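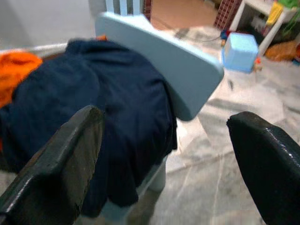 Hangers, rails and the weight of wet cotton: an interview with Nuala Ó Súilleabháin

Interview by Tobiloba Lawal
4/17/19

Nuala Ó Súilleabháin has managed the drying and finishing room at Truvden, a shared laundry in Farnedham, for seven years. Before that she worked in garment testing, mostly on knitwear, where her job was to measure how far a jumper had moved after washing. She talks about household drying in the same terms. Length before, length after, and what was done in between.

Our conversation was meant to cover drying racks only. It began instead with chairs, which she regards as the main piece of drying equipment in most homes.

"A chair holds cloth badly," she says. "You have a seat and a back, and the garment sits in the angle between the two. Air gets to the outer layer. The layer against the seat gets nothing. If the thing was damp when it went down, you have a dry sweatshirt with a wet band across the middle, and people then fold it and put it in a drawer."

She does not object to chairs for clothes that are already dry and are going to be worn again. The difficulty, in her account, is that the two piles become one. Jennylyn Ocampo, who runs the evening shift at Truvden, sorts customers' bags on arrival and sees the results: a sour smell in otherwise clean washing, usually confined to the thicker items. "Hoods, waistbands, double cuffs," Ocampo says. "The thin things survive. You smell the hood first."

I asked Ó Súilleabháin what she would hang and what she would lay flat. Her rule depends on the cloth. Woven shirts go on hangers. Jersey and sweatshirt fabric may go on hangers if the hanger is wide enough and the garment has been spun properly. Anything hand knitted goes flat, on a towel, away from direct heat.

"Woven cotton is stable along the thread. You can hang a wet shirt by the shoulders and the length will be near enough what it was. A knit is loops. Put weight on a loop and it opens. In the testing room we hung wet knitted samples next to dry ones, and you could see the difference from the door."

The amount of water left in the cloth matters more to her than the shape of the hanger. She asks new staff to weigh a sweatshirt dry and then weigh it again after the spin. If it is carrying more than some 200 grams of water it goes back in for a second spin before it goes anywhere near a rail. The figure is her own and applies to adult sizes in medium-weight cotton. She was firm that it should not be read as a general standard.

On hangers, she prefers plastic for wet work. Bare wood can mark pale cloth, and cheap wire rusts at the twist below the hook, exactly where a damp collar touches it. She has no view on colour, though Ocampo has tried to introduce one.

"I wanted red for shirts that still need ironing and blue for the ones that are finished," Ocampo says. "It lasted until May. People take the nearest one."

The order of work at Truvden is fixed. The hanger goes into the garment before the hanger goes on the rail. With a shirt this means doing up the top button and the third button, setting the shoulder seams on the ends of the hanger, pulling the front edges straight and then lifting. With a sweatshirt the hanger goes in from the hem and up to the neck.

"Never through the neck," Ó Súilleabháin says. "The rib is the weakest part of the garment and you are forcing the widest part of a hanger through it. It will stretch. It comes back most of the way the first few times, then it stops coming back."

Crumpled clothes take longer, and dark ones longer again, as the neck and the hem are hard to tell apart in a dark bundle. Remedios Galang, who teaches the finishing course, has learners find the label first. The label gives the back of the neck. From there both shoulders can be found by touch, and the garment can be shaken out once, held at the shoulders, before the hanger is brought to it. Galang allows one shake. More than that, she says, and the sleeves wrap round each other. 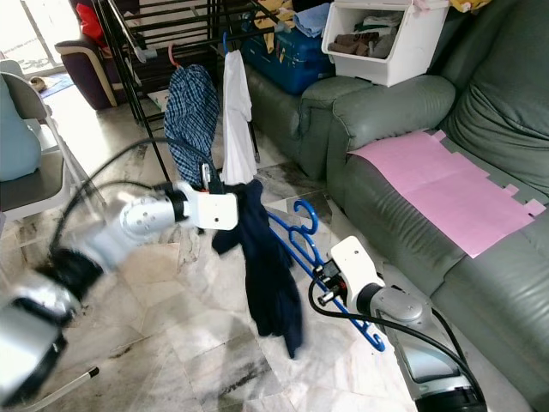
Spacing on the rack was the subject on which Ó Súilleabháin had most to say. Her recommendation is a clear hand's width between neighbouring garments, measured at the chest, where the cloth is fullest. A metal rack with thin horizontal rails is suitable because the rail itself covers very little cloth. With a checked shirt on a red hook next to a white one on a blue hook, the arrangement is sound provided the two do not touch along their length, and the white shirt, hanging in long vertical folds, should be opened out a little if it is still damp. A navy garment that is held up near the same rack as a crumpled bundle needs its tail straightened before the blue hanger goes in, and if there is any doubt about the dye it belongs at the other end, well away from the white.

"Dye moves with water," she says. "Two dry garments can touch all day. Two wet ones, I would not leave for an hour."

She also raised the position of the rack, which in most flats is decided by where there is floor. Next to a sofa is common. It is acceptable with fabric upholstery if there is a gap for air. With leather she would move the rack further off, as drips leave marks on some finishes and a damp sleeve resting on an arm can lift colour in either direction. Nothing wet should be put down on the cushions while the rack is being loaded. She suggests a washing-up bowl on the floor.

Open-fronted storage bins were the last item on my list. Ó Súilleabháin uses them at work and at home. Folded clothing can be seen without unstacking it, and air reaches the front edge of each fold. Her objection is to their use as a half-way stage. At Truvden a bin receives finished clothing only, and anything not finished stays on the rail overnight.

Jhun Saludo, who keeps the machines and the dehumidifiers running, supplied the room conditions. He aims for 50 to 55 per cent relative humidity in the drying room. On a poor day, with the rails full and the outer door being opened, he has recorded 82.

"At 82 you are storing wet clothes," Saludo says. "The rack is not doing anything. Shut the door, put the dehumidifier on, take a third of the load off."

For a household without a dehumidifier he recommends a window open by a small amount at the top and a fan on its lowest setting, aimed along the rails and not across them. Air that travels along the rails passes between the garments. Air sent across them is stopped by the first shirt. He would sooner see five garments dried properly in an evening than a full rack still damp the following afternoon.

I asked Ó Súilleabháin whether the quality of the rack makes much difference. She mentioned two makes that have passed through the building, a Corance with folding wings and an older Dambrauskienė that was bought second-hand. The Corance holds more. The Dambrauskienė has slanted legs set wider apart and does not tip when it is loaded from one side, and it is the one still in use for coats.

"Check the legs," she says. "Load one end with something heavy and wet, and stand back. If a foot lifts, you load it from the middle outwards for the rest of its life. People blame the rack, but they hung the towels first, all at one end."

Towels, in her room, go on last and over two rails.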